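So, Thursday. I'd promised myself an early night and instead I sat up until gone midnight with a simulated gripper that had decided, all by itself, that it didn't need to stop at the table.

Some background for new readers. I've been teaching my sim arm (I call the project Munen, don't ask) to pick up whatever I scatter in front of it. I left a run of 300 episodes going while I made tea, came back, and the log was a wall of red. The contact force had hit 416 in one of them, when my limit is 300! On a real arm that's a cracked fingertip at best, and a very cross me.

My first thought was the objects. I load all sorts in at random, and the sizes get a bit silly, so I went back through the camera view looking for something daft.
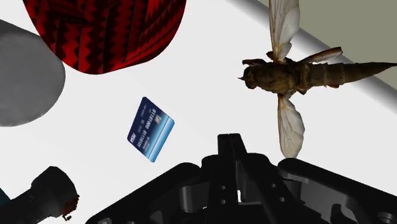 Fingers shut, bank card up ahead, and one enormous bug on the right.

Lovely wings on that, mind you. But the objects were innocent. I swapped them all for plain cubes and got the same nasty spike.

I moaned about it to Wellington Tavares, who has been through all this with his own setup, and he asked what my force limit did when it tripped. Well, it wrote a line in the log. And then it did nothing else, because I'd commented out the stop back in December while I was chasing some other bug and never put it back. Oh dear.

The stop is back in now, and I've added a check so that a run won't even start without it. Still 2 odd spikes left to look at, both with the fingers closed, so that's my weekend sorted.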